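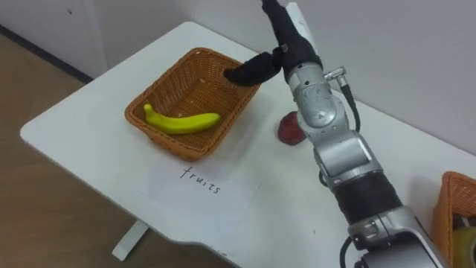 Chapter 4
Writing the Death Notice: Facts, Family and Order

In this chapter you will learn:
how to collect the facts from the family
in which order the facts are usually given
how to check names before the notice is printed

4.1 The first conversation

Most death notices begin with a telephone call. A son, a niece or sometimes a neighbour calls the newspaper or the funeral director, and the person who answers must write down many facts in a short time. The caller is often tired. He may give the year of the wedding correctly and then forget the name of his own cousin. For this reason the student should work from a printed form and should read every line back to the caller before the conversation ends.

Consider the case of Magdy Tawfik, a retired bus mechanic from the town of Larard. His daughter telephoned the Ullonen newspaper in September, and the clerk noted the following: that he had worked for the Gashaw bus company, that he was married, that he had 4 children, and that he sang in a choir. The clerk did not ask if all the children were living. When the notice was printed, one son who had died as a young man was named among the survivors. The family was very hurt, and the newspaper had to print a correction.

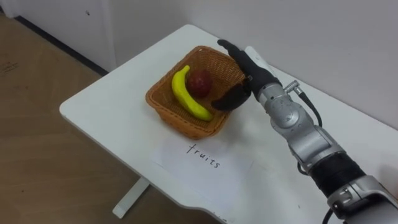
The question "Who died before him?" is difficult to ask, but it must be asked. Many clerks put it after the question about survivors, when the caller is already used to giving names. Ask it in plain words and wait for the answer. Silence on the telephone seems longer than it is.

4.2 The usual order

A short notice gives the name, age and town first, then the date of death. After this come birth and parents, marriage, school, work, membership of a church or club, and the family. The funeral arrangements stand last. Local papers differ in small points. In Ullonen the limit is 715 characters, and longer notices are paid for by the line.

Work is often the part where the family wishes to say most. Let them speak, but write down only one or two sentences. "He repaired buses for Gashaw and enjoyed the company of the drivers" tells the reader more than a list of every position he held.

Exercise 4.1
Read the clerk's notes on Magdy Tawfik again. Write 10 questions that you would put to his daughter, in the order in which you would ask them. Mark the 2 questions which you find hardest to say aloud, and practise them with a partner.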